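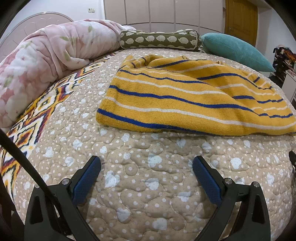
Vesela Stojanovska asked under my last review if a quilted bedspread is not too heavy for summer, and if the hearts come off in the wash. Two good questions, and I had answered neither of them, so I write this second review after more months of use.

The bedspread is the Lillham from Jollar, beige with white dots and pale blue hearts. I bought it in June for 82 dollars. First the heat. In the warmest weeks I slept under the bedspread alone and put the comforter away, and this was comfortable for me. My husband found it too warm and used a sheet. So I would say it is a light bedspread, but it is still quilted, and a person who gets hot easily will feel it.

Now the washing. I have washed it 10 times, always on the gentle program with cold water. The hearts are still there and the blue is the same blue, as far as I can judge. The stitching goes in a wandering line, a little like puzzle pieces, and between the lines the filling stands up in soft ridges. After the first wash these ridges became higher. I like this more than the flat look it had in the package, but it does make the bedspread look less smooth, and you cannot iron it away. I tried.

The part I was most afraid of was the border. It is wide, with a zigzag in orange, mustard, dark purple, white and black, and next to the quiet beige it is quite strong. In the shop photos it looked smaller. For one week I wanted to send it back. Then I put a mustard towel with blue stripes on the bed, and an olive pillow with hedgehogs, and the border had some company. With a pink comforter it is maybe too much for some people. I have it anyway.

What I do not like: it dries slowly. On the line it needs almost 3 days if the weather is gray. Two threads came loose near a corner, and I had to sew them back by hand. The care label is also very stiff and it scratches, so I cut it off and keep it in a drawer.

For Tove Hallgrímsson, who wanted to know about the size: on my bed it covers the side of the mattress, and the border follows around the edge. Measure your mattress before you order, also the height.

I give it four stars. I would buy it again in the same color, but I would wait for a sale.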